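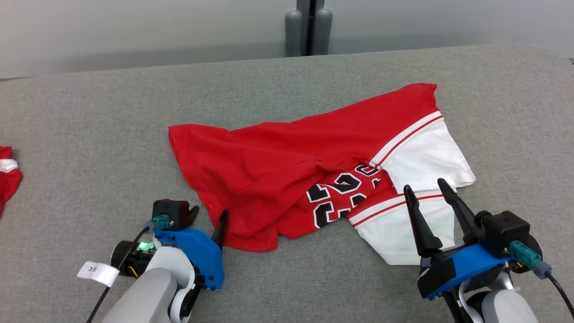

*By Haruto Nishimura and Donnie Dow. Last revised February 2024.*

**Landmark-first flattening** is a method for teaching two-armed robots to open out crumpled clothing before folding it. It was developed at the Kerr laboratory in Middale and is used mainly with shirts, vests and sports jerseys.

## Background

Cloth is hard for robots because it has no fixed shape. A garment dropped on a table may show its front, its back or its lining, and a collar or hem can be hidden under several layers. Earlier systems often pulled at the highest point of the heap and looked again, which was slow and sometimes made the tangle worse.

## Method

The robot first searches for landmarks — printed numbers, trim bands, stripes and changes of colour — and uses them to guess which way the garment is lying. A red jersey with a "23" showing upside down between its folds, for instance, gives a strong clue to direction even when parts of the digits are covered. A white panel with striped edges gives another.

The system then picks two grasp points, one for each gripper, and pulls them apart low over the table. Long, tapered fingers are preferred, as they slide under a single layer more easily than blunt ones. A camera mounted on the gripper gives a close view of the cloth.

The controller was trained on 1,327 demonstrations recorded by people guiding the arms by hand.

## Results

In the main trial, the method was tested on 472 crumpled garments. Printed jerseys needed a median of six pulls to lie flat, and plain shirts needed nine. Most failures came from grasping two layers at once.

## Related work

Bornico, a later project by the same group, applies the method to towels and bed linen, with hems and corners serving as landmarks. The Zoreck controller uses a similar search step but works with one arm.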